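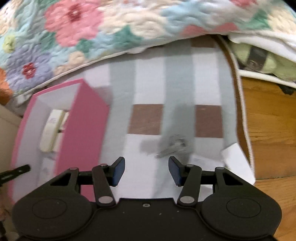

*Striped mat, pink box, floral quilt. Wood floor on the right.*

**October, Sunday, walnut pot no. 3**

Best brown yet!! Writing this while my fingers are still the color of an old saddle (gloves had a pinhole, left thumb, again).

Hulls came from the tree behind the Melnyk place. They were already soft and black when I picked them up, and I put them straight into the bucket with rainwater and forgot about them for most of the week. Weighed the hulls before soaking: 733 g. The smell on opening the lid was strong but not rotten, sort of iodine and wet leaves. A thin skin on top that came off in one piece with a spoon.

Strained through the old pillowcase twice. The first pass left a lot of grit, and grit is what gave me those dark freckles on the last skein, so I was fussier this time and I'm glad I was.

**Fiber**

- Narneo wool, undyed, one skein, 81 g dry
- a scrap of cotton muslin from the rag bag, not weighed
- short lengths of silk thread wound on a card, just to see

No mordant on the wool. Walnut doesn't need it and I wanted a clean comparison with the alum skein from pot no. 2. The muslin had a soy milk soak back in the summer, and I don't remember how many coats. Note to self for the hundredth time: tag the cotton when it goes on the shelf.

Scoured the wool in the sink with a drop of dish soap and left it in warm water until it sank by itself. I used to push it under with a spoon. Letting it sink takes longer but the ends of the skein took color just as well as the middle, so I'm sold.

**Heating**

Brought the pot up slowly on the Memico hot plate, lowest setting, then one notch higher when it stalled. Held it just under a simmer for 90 minutes. Turned the skein by hand whenever I walked past. No timer for that and I don't think it matters much, as long as it gets turned.

The color at the start was a disappointing tea. Then it went tan, then a sort of cardboard, and I nearly took it out. So happy I didn't. Kendra Dhillon told me on the phone to turn the heat off and leave the skein in the pot until the bath was stone cold, and that made all the difference. When I lifted it out it was dark chocolate with a bit of red in it, and it kept deepening while it hung on the rail. Walnut likes air! I keep reading that and I keep being surprised by it.

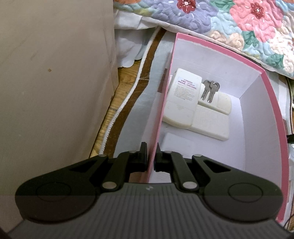

*The pink shoebox with the lid off, white on the inside.*

**Results, while I can still see them in daylight**

Wool: deep warm brown, even all the way through. One paler band where the figure-eight tie was too tight. Loosen the ties next time, there's plenty of slack in the yarn.

Muslin: mushroom. Pretty, a bit flat. It would make a good lining for something. Rinsed a lot of color out of it, far more than from the wool.

Silk thread: gorgeous. Gold brown with all the shine left in it. I'd do a whole batch of this just for mending.

Against the alum skein from pot no. 2, the new one is darker and redder. The alum one looks yellowish beside it. I can't blame the alum for all of that, though, the earlier hulls were greener and soaked for less time. Two things changed at once, so the comparison I was so pleased with isn't really one. Will have to do both skeins in the same pot.

**Iron dip**

Cut a short piece off the end of the wool and dipped it in the rusty nail jar. Went nearly black in the time it took me to find a towel. It felt a little harsh after drying, so if I want that color for a hat I'd go weaker and rinse sooner. Lovely cool brown on the muslin, by the way, much better than the plain version. Could be the way to go for cotton in general.

**Leftover bath**

Still plenty in it. Decanted into the Porkitz jars with a bit of headspace and put them in the garage fridge, labeled this time, in marker, on tape, on the side and not on the lid. Kendra says hers keeps through the winter. I'd like to run a second skein in the exhaust bath and see how far down the browns go. She gets a really nice biscuit shade on the third or fourth go and I want that for the yoke of the cardigan.

Spent hulls went in the trash, not the compost. The tomatoes go in that bed.

**To do**

- both skeins, alum and plain, same pot, same hulls
- new gloves, the long ones
- ask Kendra whether she strains hot or cold
- wash test on the brown wool with a white sock
- light test: wrap yarn around a card, cover half, tape to the south window
- find out which drawer the good pH strips went into

The bath read slightly acid with the old strips, but they've been open so long that I wouldn't trust them. Try again with fresh ones before adding anything to the jars.

Skein is still on the rail over the tub. Check for drips before bed, there's a bath mat under there that I'd like to keep blue.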